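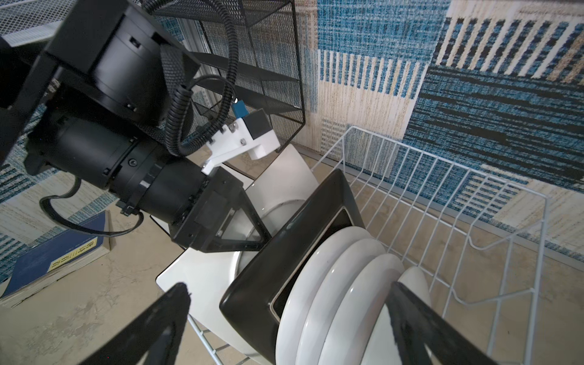
Square plates in a wire rack – does anybody have a system?

posted by pebblemug
OK so I finally gave up on the wooden rack (mold, don't ask) and went to a plain white coated wire one. The round plates love it. They go in the slots one behind the other and stay put. My problem is the square stuff. I have one big white square plate and a smaller black square dish with a shiny rim, and they either lean way over or take up the space of three round ones. I've been standing the bowl in between them, sort of as a wedge, and it kinda works? But the bowl doesn't drain well like that. What do you all do?

posted by tansy_246
Big square one goes at the end, always. If it's in the middle it shoves everything else around. Also turn it so a corner points down into the slot instead of a flat side. Water runs to the corner and drips off and you don't get that line of water sitting along the bottom edge.

posted by grumblekettle
Corner down is how I chipped two Vastari plates. All the weight is on one little point and the wire doesn't hold it. Flat side down, lean it on the back rail, done. If there's a drip line, wipe it with a towel, takes a second.

posted by tansy_246
Mine have been going in corner down for 5 years and no chips, so maybe it's the Vastari glaze? I've heard it's soft on the edges.

posted by grumblekettle
The glaze is fine. The rack was an Imora with really wide slots, so I'll give you that part. Still not doing it again.

posted by lowtide646
Bowls don't belong between plates, sorry!! They go upside down over the raised part at the side or on a towel next to the rack. When I wedge one in standing up I end up with a puddle in the bottom of it and then I tip it on my socks when I put it away.

posted by pebblemug
lol the sock thing has happened to me twice this week. I tried the bowl upside down but then there's no room for mugs. It's not a big rack.

posted by marrowfat
Can I ask a dumb question, why not just dry the black one by hand and put it away? Dark glossy dishes show every water spot anyway. We have hard water here in Arrieta and anything black comes out of the rack looking like it's been rained on. I let the white ones air dry and do the dark ones with a towel right away.

posted by lowtide646
Not dumb, I do that with glasses.

posted by pebblemug
Hmm yeah, the rim on that one does get spotty. I could live with toweling one dish. Then the bowl gets its spot and the big square goes on the end like tansy said. Flat side down though – I'm with grumblekettle, I'm too clumsy for the corner thing.

posted by tansy_246
Your loss :)

posted by marrowfat
If you ever replace it, the Rivix one has a deeper slot on one side for platters. My sister has it. Kind of ugly, but her big plates don't lean.

posted by grumblekettle
Does the coating on those hold up? Mine started rusting at the feet by February.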